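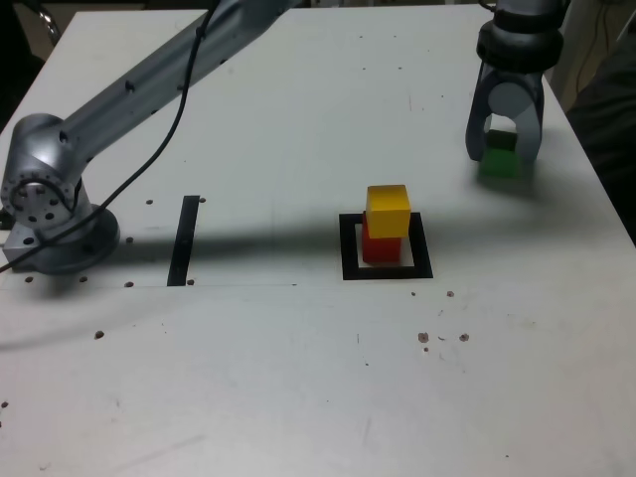 Stacking bench, Wolerville workshop. Yellow cube on red inside the tape square, green in the gripper.

Pre-purchase inspection, stacking cell
Walked 27th May. Comments are mine, so grumble at me and I'll fix the sheet.

We've got one lot of money before the new budget year and I'd rather not blow it on shiny stuff when the bench needs it more. I went over the whole cell with a torch and a coffee, marking each item OK, WATCH or BUY.

1. Base and mounting block: OK
Bolted to the aluminium block and it doesn't budge when I lean on it (and I leaned!). Torque check goes in with the yearly service. No spend.

2. Arm cable: WATCH
It runs along the arm and loops down over the base, then off toward the edge of the table. I'd like proper clips and a bit of strain relief before somebody's sleeve finds it. Clips are cheap as chips and I've put them under consumables. If we end up buying a second cable from Koppel, let's ask for the longer one and route it properly from day one.

3. Tabletop: WATCH
Scuffed, with holes drilled in it from goodness knows how many earlier layouts. Still flat where I put the straight edge. A new top was quoted at $800 fitted and I've pushed it to March, it'll do the job until then. Please don't drill any more without asking me, we'll want to reuse the holes we've got.

4. Tape markings: OK
Black tape, edges still down. Keep a spare roll in the drawer. There isn't one in there now, I looked.

5. Gripper fingers and linings: BUY
My big one. The linings are the bit that wears, and they're the bit we never budget for. Skostik sells them only as a full finger set, Drudov will do linings on their own but the lead time is 37 days, so whoever's ordering needs to get in early. 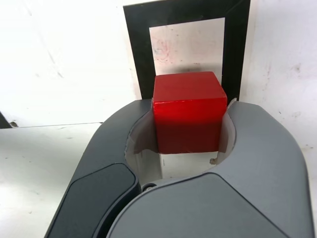
I'm asking for one full set now and loose linings for the shelf. Check for wrinkling on the grip side, anything stuck to the lining (wipe it off, don't pick at it with a screwdriver, please), and that the bolt down between the fingers is snug. Add those to the monthly round too, it's a two minute job.

6. Cubes: OK, top up
Wear and tear on these is no drama. I've allowed $20 for replacements, and I'd like the new ones measured before they go into use. The last bag was a smidge oversize and we spent a whole arvo blaming the gripper.

7. Emergency stop and walk-around space: WATCH
Stop button tested, cuts out as it should. Chairs keep creeping up to the table though. Tuck them well back before you start a run. A painted floor line would sort it, and I'll see what's left in the tin from the storeroom job.

8. Lighting: WATCH
The arm throws a big shadow right across the middle of the table. Before anyone prices a fancier vision kit, can we try a second lamp on the other side? Heaps cheaper.

Money
I've put in for $2000 all up: finger set, loose linings, clips, cubes and the lamp, with the tabletop as its own line next year. If it gets trimmed, drop the lamp first and leave item 5 alone.

Still to do: written quote from Drudov, and a look at whether Koppel will match their freight.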